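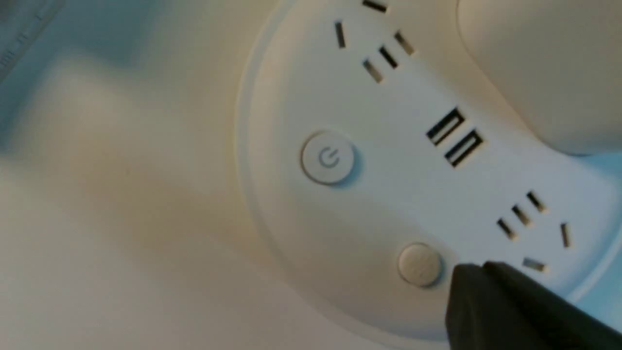 Acta de la reunión de pinzas y cámaras, 3/15/26

Hola a todos, os paso el acta. La he escrito yo porque Yupin Tanasarn llevaba el portátil con los vídeos y no podía hacer las dos cosas (y porque perdí el sorteo, todo hay que decirlo). Si he entendido mal algo, corregidme en el hilo de siempre y lo cambio.

1. Qué pinza nos quedamos para la regleta

Empezamos por lo gordo, claro. Tenemos sobre la mesa la pinza Pilteck y la Hollis, y la tarea de prueba es la regleta redonda con la lámpara: acercarse, colocar los dedos encima y pulsar el botón de encendido sin tocar lo de al lado. Entre las dos llevamos 362 intentos registrados, y Yupin nos los resumió bastante bien. La Pilteck es más rápida y agarra con más fuerza, pero en los botones pequeños se pone nerviosa. La Hollis va más despacio y a mí me gusta mucho más cómo llega, la verdad, aunque le cuesta cuando la regleta está girada.

Discutimos un buen rato sobre los dedos. Yo defendí probar puntas más estrechas, que para coger cajas las de ahora van de maravilla pero para un botón son un poco como teclear con guantes de esquiar. Yupin prefiere no cambiar dos cosas a la vez y terminar primero la comparación tal como está. Tiene razón, me fastidia pero la tiene. Quedamos en acabar la serie con los dedos actuales y abrir después otra con puntas finas.

2. Cámara de muñeca o cámara de cabeza

Aquí hubo más debate del que esperaba. La de muñeca da un detalle estupendo de los botones y los puertos USB, se ve hasta el símbolo de encendido, pero todo lo que queda fuera de la regleta sale borroso y el controlador se pierde si arranca desde lejos. La de cabeza ve la mesa, los libros, la lámpara y por dónde viene el brazo – y a cambio el botón le ocupa cuatro píxeles mal contados.

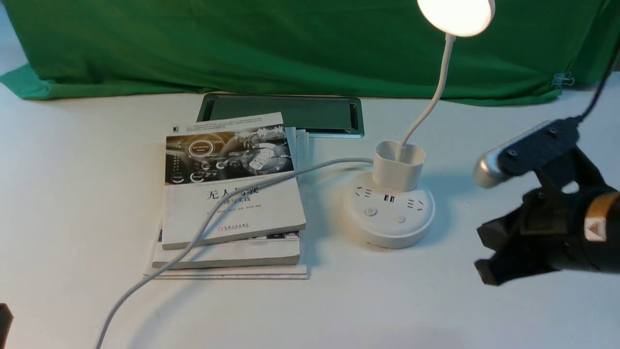 Vista desde la cámara de cabeza, con la pinza entrando por la derecha.

Yo propuse usar la de cabeza para la aproximación y pasar a la de muñeca al final. Yupin cree que el cambio brusco entre una y otra nos va a dar tirones y que es mejor alimentar el controlador con las dos todo el tiempo. No nos pusimos de acuerdo, así que se prueban las dos formas, 90 intentos por cada una, con la misma pinza y los mismos objetos.

También salió el tema de la luz. La lámpara encendida brilla mucho contra la tela verde y yo sospecho que la exposición automática se nos va de un lado a otro (sospecho, no lo he medido). Se fija la exposición a mano en la próxima serie y comparamos. Y el cable blanco que pasa por encima del libro de conducción autónoma se queda donde está de momento, que mover la mesa a mitad de serie es justo lo que dijimos que no haríamos.

3. Controlador

El Grurkberg sigue dándonos un retardo de unos 222 milisegundos entre la orden y el movimiento. Yupin piensa que una parte viene de nuestro propio programa, de cómo encolamos las imágenes, y quiere medirlo por tramos antes de escribir al proveedor. Me pareció perfecto. Yo pedí que se mida también con una sola cámara conectada, por si el cuello de botella es ése. Apuntado queda.

Pregunté si valía la pena volver al controlador viejo mientras tanto y la respuesta fue un no bastante rotundo :)

4. Registro de los intentos

Pequeña bronca cariñosa, y me incluyo: hay intentos anotados sin decir qué pinza era. A partir de ahora, pinza, cámara y posición de la regleta se apuntan antes de arrancar. Los que están incompletos los repaso yo con los vídeos, y los que no se puedan aclarar se descartan.

Otra cosa, «éxito» significa botón pulsado y nada más tocado. Rozar el borde de la regleta cuenta como fallo. Yo era más blando con esto, pero perdí la votación.

5. Tareas

Yupin: terminar la serie Pilteck/Hollis, medir el retardo del Grurkberg por tramos y preparar la entrada con las dos cámaras.
Yo: programar el cambio de cámara, fijar la exposición, limpiar el registro y pedir presupuesto de 3 juegos de puntas estrechas.
Los dos: escribir el resumen para Drurimano, que lo esperan en abril.

Ruegos y preguntas: Yupin pide que no se reinicie el ordenador del brazo sin avisar por el chat. Fui yo, perdón. La próxima reunión la ponemos cuando esté cerrada la serie.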